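Workshop tips I stopped believing, and a few I kept

Every few months somebody forwards me a list of garage hacks, and every few months I try the ones that don't look likely to start a fire. Most of them fail. Some fail slowly, and those are worse, seeing that I've already passed them along to the neighbors by then. What follows is where I stand as of August.

Dryer sheets for rust

The claim is that a dryer sheet tossed in the toolbox drawer keeps your wrenches from rusting. I put one in the top drawer and left the second drawer alone. By spring both drawers had the same orange freckles, and one of them smelled like a laundromat. A light wipe of oil works, and it worked for my grandfather. Silica packets work a little, if the drawer shuts tight and you dry them out now and then. Mine doesn't shut tight.

Rubber bands on stripped screws

You've seen this one. Lay a wide rubber band over the stripped head, push hard, turn. In my experience it does fine on a screw that was barely stripped to begin with, the kind you could have backed out by leaning on the driver. On a really chewed-up head it shreds the band. Try the next size up in bits first, and check that you aren't using a Phillips where something else belongs. After that, get a screw extractor. A cheap set is fine if you go slow and keep the drill in reverse.

Vinegar on everything

Vinegar does take rust off. Leave a hinge in it overnight, scrub it with an old toothbrush, rinse, dry it right away, oil it. What the lists skip is the drying. I pulled a set of hinges out, set them on a paper towel and went in to dinner, and they had a fresh coat of rust by bedtime. Keep vinegar away from aluminum and from anything with plating you care about. Also, do it outdoors.

Mystery lubricants and plastic gears

Here I get cranky. Half the advice online says to spray the same can on everything that squeaks. Plastic gears, the kind you find in garage door openers, stand mixers, kids' toys and paper shredders, don't all get along with petroleum sprays. Some plastics don't mind. Others swell or go brittle and crack, and you won't know which you've got until it's too late. Use a grease that says on the label it's safe for plastics, and use a dab.

Before you grease anything, clean it. Old grease holds grit, and grit is what chews teeth. Dish soap, warm water and a soft brush will do it for a loose gear. Go around the rim one tooth at a time and look for any that are chipped or leaning. A worn tooth won't be helped by grease, whatever the man in the video says.
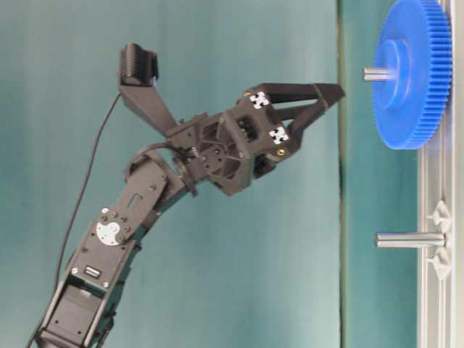
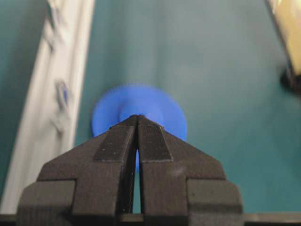 A big blue gear with a raised hub, teeth all the way around:

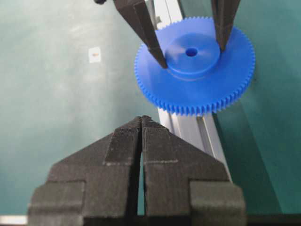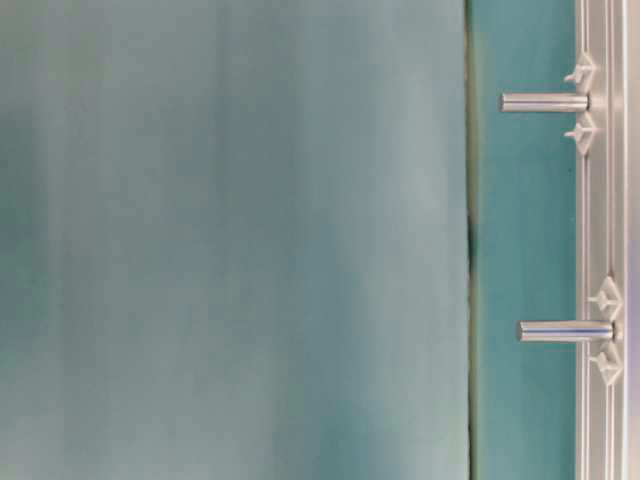

My neighbor Branislav Jelínek swears by candle wax for drawers and I have to give him that one. Rub the stub of a plain white candle along the runners, wood on wood, and the drawer slides. It lasts a season or so. Bar soap is the version you'll see printed more often, and I'd skip it, as it pulls moisture and gets gummy in a damp garage. Wax on metal runners does nothing except collect sawdust.

Toothpicks and wood glue

This is for the hinge screw that spins and never bites. Pack the hole with toothpicks and glue, snap them off flush, drive the screw back in. I expected to hate it. I did a closet door that way and it's still up. For a heavy door I'd drill the hole out and glue in a hardwood dowel, then leave it alone until the next day. The lists tell you to wait 90 minutes. I don't know who came up with that, but the bottle of glue in my hand said longer, and I believe the bottle.

Magnetic strips for bits and blades

Good idea, oversold. A strip screwed to the wall is handy for drivers and pliers. The stick-on kind let go of the wall in the first warm week and dropped everything behind the bench. Small drill bits pick up a bit of magnetism and then carry metal filings around with them - fine for rough work, annoying when you're drilling something you'd like to keep clean.

Muffin tins for small parts

Twelve cups, no lid. One bump and you have 12 kinds of screws in a single pile on the floor. I went back to jars.

If you're taking something apart, do what Wilma Galbraith taught me when we rebuilt her sewing table: lay a strip of masking tape on the bench sticky side up, and press the screws onto it in the order they came out. Write on the bench next to them in pencil. It costs nothing, and I haven't had a leftover screw since - well, one.

Freezing your batteries

No. They come out cold and with water beading on them. Keep them in a dry closet, take them out of any flashlight you won't use this winter, and don't mix old ones with new.

I'm still testing the chalk-in-the-toolbox trick. Two sticks have been in the bottom drawer since June and so far they look like two sticks of chalk.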